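4.2 Housekeeping rules

We borrowed most of our rules from the Wollden checklist, and I'll admit I grumbled about them at first. The one I've come around to is the edge rule: before any run, look at where the fingertips sit relative to the table edge (Fig. 3), and log any specks on the surface.
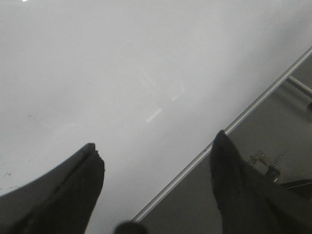 4.3 Writing trials

Cillby asks for one character per trial, on a board with nothing else written on it. We kept that — it makes scoring so much easier! Glare is the annoying part, and the ceiling lights do show up on a glossy board.
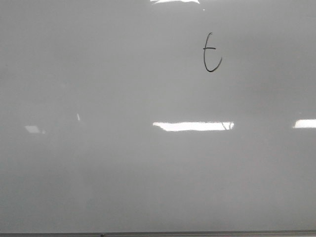

Three of us scored every character separately, and we only talked about it afterward. If a letter could be read two ways, we wrote down both readings and left it at that.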